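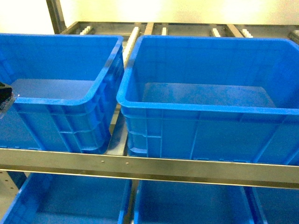 Issue 35 | Page 4

The laptop clock that won't settle

SHARES 60 | COMMENTS 4

Saimi Honkanen has been asked the same question by three lawyers, one judge and her own sister, and she is tired of it. Can you tell who was sitting at the keyboard?

"No," she says. "I can tell you an account was logged in. I can tell you a USB drive was plugged in while it was logged in. After that you're asking me to guess, and I charge too much for guessing."

Honkanen is the examiner hired by the defense in Graltenstead v. Keogh, the trade secrets suit that has been crawling through the county court in Jollwood for most of a year. Graltenstead, which sells scheduling software to dental offices, says its former developer Keogh copied 1,101 source files onto a thumb drive in May, shortly before he quit to join Kidow, a smaller competitor. Keogh says he did no such thing. Kidow says it has never seen the files and would like to be left out of it.

I went in expecting to hear that the whole case was nonsense. That's usually what a hired expert tells you about the other side. Honkanen wouldn't go that far, and I trusted her slightly more for it.

"Something was copied," she says. "I don't dispute that. There's a record of the drive, there's a record of folders being opened from it. What I dispute is the list."

The list is the spreadsheet Graltenstead filed with its complaint, with a row for every file. Reading the complaint, you'd assume it came off the thumb drive. It didn't. The drive has never been found. The company's own IT department built the spreadsheet from the laptop, by looking for files with a "last accessed" time in the hour the drive was connected.

"A virus scan can touch a file. A backup program can touch a file. On some machines opening a folder full of thumbnails will do it," Honkanen says. "They had a scheduled scan set for 4 p.m. on that laptop, and most of those times fall right after 4 p.m. Maybe he also copied them. I can't rule it out. But that column doesn't show it."

Then there is the matter of the laptop itself. Keogh handed it in on his last day. It was 35 days before anyone made a forensic copy, and in that stretch somebody logged in with an administrator account, more than once. Graltenstead calls this routine. I asked the company what the routine was and got back a statement saying it takes the protection of its intellectual property seriously.

Joni Vuorinen, who represents Graltenstead, was willing to talk, though he wanted to talk mainly about the browser history.

"He searched for how to clear recent files. He did it twice," Vuorinen says. "People can argue about time stamps until the building closes. Why does an innocent person look that up?"

It's a fair question, and Keogh's answer in his deposition – that he was cleaning personal stuff off a work machine before giving it back – is the one everybody gives. It may be true. I've done it myself. It also happens to be exactly what you would say if you had walked off with the code.

I put the 35 days to Vuorinen. "It was a small IT department with a lot going on," he says. "Nobody has shown that a single relevant file was changed."

Honkanen laughs at that when I read it to her over the phone. "Right, and how would I show it? The logs that would tell me were set to overwrite themselves. By the time I got the image they'd rolled over. So he's correct. I haven't shown it."

She doesn't come out of this spotless either. Her first report gave the drive's connection time an hour off because she hadn't corrected for daylight saving, and Vuorinen made sure the judge heard about it. She filed an amended version. "I got it wrong and I fixed it," she says. "I'd like to see their spreadsheet amended."

Neither expert has been allowed to look at what Kidow's product is built from, and that seems to me the only thing that would tell us much. If the dental scheduling code is in there, compare it and be done. Kidow has fought the request, saying it would expose its own secrets to a rival. Vuorinen says that is "convenient." Honkanen, whose client would presumably be cleared by a comparison that came up empty, says it isn't her decision. When I asked whether she had recommended one, she said she couldn't discuss advice she gives to counsel.

The judge has given the two sides 60 days to agree on a neutral reviewer. They have so far traded names and rejected all of them.

4 comments | 60 shares

Related
Your old work phone probably isn't wiped
County court tries electronic filing again
What a subpoena to your email provider gets them
Kidow asks to be dropped from Graltenstead suit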